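Netville toy library to open second branch in Tostholm this August

Thu 22 February

Netville Toy Library has confirmed that it will open a second branch in Tostholm in August. The new branch will take over the ground floor of the former Kollár bakery on the high street, which has been empty for three years.

The library lends toys, puzzles and games to families with children under eight. Members pay a yearly fee and can borrow up to five items at a time for three weeks. There are currently 779 member families, and 117 of them travel in from Tostholm or the villages beyond it.

Emília Vávra, manager of the library, said: "Families in Tostholm have been asking us for a branch for a long time. The bus takes forty minutes each way, and that is hard work with a toddler and a bag of toys. We are very pleased to have found a building we can afford."

The most borrowed items last year were ride-on toys, wooden train sets and small vehicles. Small vehicles are lent out in sets and can be swapped at any visit.

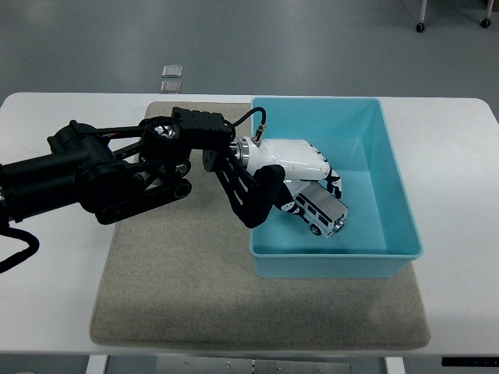 What the new branch will offer

The Tostholm branch will open with a starting stock of 427 items. Part of this will move over from Netville and the rest will be bought new or accepted as donations. Members will be able to borrow from either branch and return to either branch at no extra cost.

Opening hours will be Tuesday and Thursday from 10am to 4pm, and Saturday from 9.30am to 1pm. A free play session for babies and toddlers will run on Thursday mornings during term time. There will be step-free access from the street and space for six pushchairs inside the door.

Building work will be carried out by Grostlow, which also refitted the Netville branch. It includes new heating, an accessible toilet and a washing area where returned toys will be cleaned before they go back out.
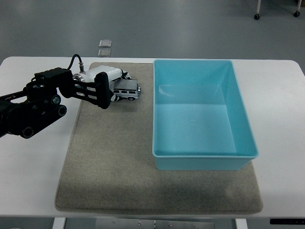
The work is being paid for by a grant and by local fundraising, which has reached £2,594 so far. Further events are planned for the spring, and details will be posted on the library's noticeboard and website.

Chukwuemeka Eze, who chairs the library's board, said: "The lease is signed for five years. That gives us time to build up membership properly, and it means parents can rely on us being there."

Donations of toys

Donations for Tostholm can be handed in at the Netville branch during normal opening hours. Toys should be clean, complete and in working order. The library cannot accept soft toys, car seats or anything with a missing battery cover.

Existing members do not need to do anything. Their cards will work in both branches from the opening day. New members can join in person from August with proof of address.

Media contact: Ewan Bright, Netville Toy Library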